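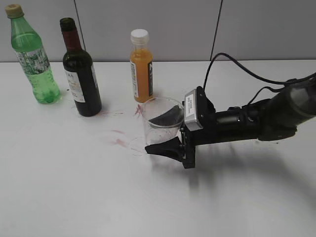

Post vom Gericht: Tipps für den Küchentisch

Gelbe Umschläge haben die Eigenschaft, an Tagen einzutreffen, an denen die Spülmaschine streikt. Man legt sie auf den Brotkasten, dort liegen sie gut, und nach einer Weile sieht man sie nicht mehr. Leider läuft die Frist auch auf dem Brotkasten. Die folgenden Ratschläge ersetzen keinen Anwalt. Sie sorgen nur dafür, dass der Anwalt, wenn man endlich vor ihm sitzt, nicht zuerst Krümel aus dem Strafbefehl schütteln muss.

Den Umschlag aufheben

Auf dem gelben Umschlag steht das Datum der Zustellung, vom Postboten mit der Hand eingetragen und meistens sogar lesbar. Gegen einen Strafbefehl kann man zwei Wochen lang Einspruch einlegen, gerechnet ab diesem Datum. Wann man sich seelisch in der Lage fühlte, den Brief zu öffnen, interessiert das Amtsgericht nicht. Also: Umschlag an das Schreiben tackern, fertig. Wer ihn schon zum Altpapier gegeben hat, geht jetzt bitte zum Altpapier.

Die Frist an den Kühlschrank

Zettel, dicker Stift, letzter Tag der Frist. Darunter ein zweites Datum, drei Tage früher, und nur dieses gilt für Sie. Ich habe jahrelang mit einer Kalender-App gearbeitet, die mich zuverlässig an den Geburtstag meines Zahnarztes erinnert hat. Der Zettel hängt seitdem zwischen dem Müllplan und der Speisekarte vom Lieferdienst, und da schaut in diesem Haushalt jeder hin.

Magneten aus Werbegeschenken halten übrigens höchstens ein Blatt. Nehmen Sie zwei.

Ein Ordner, keine Schublade

Die Küchenschublade mit den Gummibändern, den leeren Batterien und der Bedienungsanleitung für den Stabmixer ist kein Archiv. Kaufen Sie einen Ordner. Bei uns steht das Modell Covetti aus dem Schreibwarenladen, schmal genug für das Fach neben den Kochbüchern, mit 80 Klarsichthüllen im Paket, die vermutlich für drei Generationen reichen. Das neueste Schreiben liegt oben. Eigene Briefe kommen als Kopie dazu, auch die peinlichen.

Auf jedes Blatt mit Bleistift das Eingangsdatum. Keine Randbemerkungen wie »Frechheit!«, denn irgendwann kopiert jemand das Blatt und legt es einer Richterin vor.

Beim Schreiben nicht kochen

Ein Einspruch braucht das Aktenzeichen, das Datum des Strafbefehls, den Satz, dass man Einspruch einlegt, und eine Unterschrift. Begründen muss man ihn zunächst nicht, und das ist eine große Gnade. Was an einem Abend mit Zwiebeln auf dem Herd und Wut im Bauch begründet wird, liest sich am Morgen meist wie ein Geständnis mit Rechtschreibfehlern. Meine Nachbarin Wiesława Walczak hat einmal vier Seiten über den Charakter eines Parkwächters verfasst. Ihr Anwalt hat sie gelesen, gefaltet und ihr zurückgegeben.

Eine gewöhnliche E-Mail reicht für den Einspruch nicht aus. Brief oder Fax, oder man geht zur Geschäftsstelle und gibt ihn dort zu Protokoll. Wer den Brief selbst einwirft, nimmt einen Zeugen mit und notiert die Uhrzeit.

Geldauflagen und das Haushaltsbuch

Manche Verfahren werden gegen eine Auflage eingestellt, sagen wir 500 Euro, zahlbar in Raten zu 250. Das klingt harmlos und ist es auch, solange das Geld pünktlich ankommt. Richten Sie den Dauerauftrag am selben Abend ein, mit Kassenzeichen im Verwendungszweck. Ohne Kassenzeichen irrt Ihr Geld durch die Landesjustizkasse wie ein einzelner Socken.

Den Kontoauszug ausdrucken und in den Ordner. Wird es im Dezember eng, weil das halbe Gehalt in Lebkuchen steckt, schreibt man vor dem Termin und bittet um Aufschub. Nach dem Termin schreibt dann die andere Seite, und deren Ton ist kühler.

Flecken auf amtlichem Papier

Kaffee trocknen lassen und das Blatt unter zwei schwere Kochbücher legen. Nicht reiben, nicht föhnen. Fett mit Küchenpapier abtupfen, etwas Speisestärke darauf, über Nacht liegen lassen, abklopfen. Der Fleck bleibt als Schatten, aber das Aktenzeichen wird wieder lesbar, und auf mehr kommt es nicht an. Bei Heidelbeermarmelade rufen Sie die Geschäftsstelle an und bitten um eine Abschrift. Man ist dort einiges gewohnt – den Grund müssen Sie nicht nennen.

Am Morgen des Termins

Ladung und Ausweis liegen am Vorabend neben der Kaffeemaschine. Das Taschenmesser bleibt daheim, auch das kleine am Schlüsselbund, sonst wird die Einlasskontrolle länger als die Verhandlung. Belegtes Brot einpacken. Gerichtskantinen schließen früh, und der Automat im Flur nimmt keine Scheine.

Weitere Beiträge

Schöffe geworden: Was gehört in die Brotdose?
Zeugengeld beantragen, bevor der Parkschein verblasst
Regal Wunodby im Test: Wie viele Aktenordner trägt ein Gewürzbord?
Kugelschreiber aus der Tischdecke entfernen
Nachbarschaftsstreit in Brurkport: Die Hecke, zweiter Teil
Wasserkocher Sartori entkalken ohne Essiggeruch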